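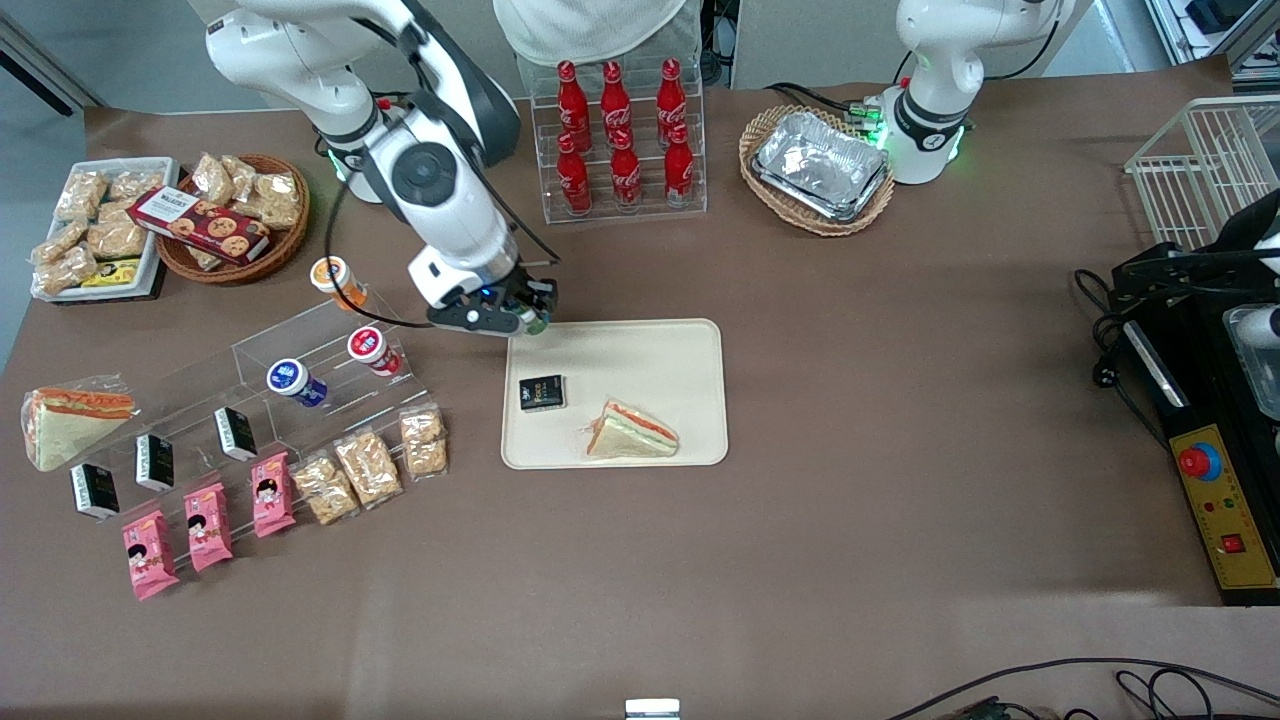
The Stemano table at Brirnlow, with the right arm over the tray and the stop button within reach at the side.

Stemano: spring progress report to the Munro Fund
Brirnlow Shared Workshop, May 17, 2019

Dear friends at Munro,

I promised you a report when the spring money was mostly spent, and it mostly is, so I've made a pot of coffee and sat down to do this properly. Please forgive the length. I was asked last time to "say a little more," and I've taken that as permission.

For anyone who has joined your board since October, Stemano is our two-armed shop counter. A person asks for a snack or a drink, and the arms find it, pick it up and set it on the tray. It will live in the front hall at Brirnlow, where people come in hungry after work and the vending machine has been out of order for longer than I've been a member.

Where we are

Both arms are mounted and running together. When I last wrote, only the right one could be trusted near anything crushable, and the left was there mainly for company. Over the winter we rebuilt the left mount, went through every cable, and loaded the Wetik control program onto one machine instead of two. That last change alone saved us a great deal of grief! The two halves used to disagree about what time it was, and you can imagine what that does when one arm is trying to stay out of the other's way.

We have held 14 test evenings this spring. Across them the arms made 146 full attempts, by which I mean a request, a pick and a placement on the tray. On 19 of those we had to step in, either by pressing stop or by rescuing something that was about to go on the floor. I'd hoped for fewer, but most of them came in the first weeks, before the new finger pads went on, and the later evenings were much calmer.

The goods

We spent more of this spring on groceries than on electronics, which I did not expect to be writing to a funder. For most of last year we practiced on wooden blocks, and the arms became very good at wooden blocks. Real packaging is another matter. The rice crackers come in clear packets that slide and crinkle, the sandwiches are triangles in plastic wrap and want to tip over, and the round snack containers roll if you so much as look at them. The Coca-Cola bottles have been the easiest of the lot, sitting in their clear two-tier rack and giving the fingers something firm to close on.

Sandwiches are still our weak spot. If the fingers come in across the long side, the filling gets squeezed and the customer receives something rather sad. Coming in from the corner works better but takes longer, as the arm has to turn its wrist nearly all the way over first. I've been adjusting this by small amounts each week and I'm fairly sure there is a better angle I haven't tried.

The clear stands were my idea, and I have mixed feelings about them. People like them because they can see everything on offer. The cameras like them a good deal less. A clear edge catches the light and the program now and then decides there is an object where there is only a shine. We've had some luck moving the lamps and may put a strip of dull tape along the front edges, if I can find one that doesn't look awful. 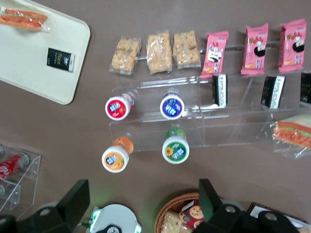

Wrist camera view: little bottles on their sides by the clear stand, with the gripper fingers at the bottom.

The bottles with the fruit and flower labels are a newer test. Lying down, they show the camera their round, brightly colored ends, and we wanted to know whether the program could tell them apart by that alone. Red and orange get mixed up in the evening light, so I plan to take fresh reference shots with the hall lamps on. The pink packages next to the granola bars are a pleasure by comparison - such a strong color, and a big cartoon on the front.

Money

There is $580 left of the spring grant. I would like to keep it for spare finger pads, which wear faster than the supplier led us to hope, and for a proper cable channel along the right side of the table. I'm a little embarrassed by the tangle there. It does no harm while we're all regulars who know where to put our feet, but it won't do in a public hall.

I'm not asking for anything further in this letter. The left wrist may need a new bearing before the end of the year, and if it does I'll write to you separately with a quote.

What comes next

The table stays in the back workshop through the summer while I work on the sandwich problem and the shiny edges. After that we'd like to try requests from people who haven't been coached, starting with the pottery class, who have been asking very politely for weeks. If that goes well, the move to the front hall would be in October, and you'd all be most welcome to come and order something. A person will stand behind the table for every session, in the hall as in the workshop, with the stop button close by.

Thank you for your patience with this one, and for the kind note that came with the spring check. It's pinned up over the workbench.

With warm regards,
The Stemano lead, Brirnlow Shared Workshop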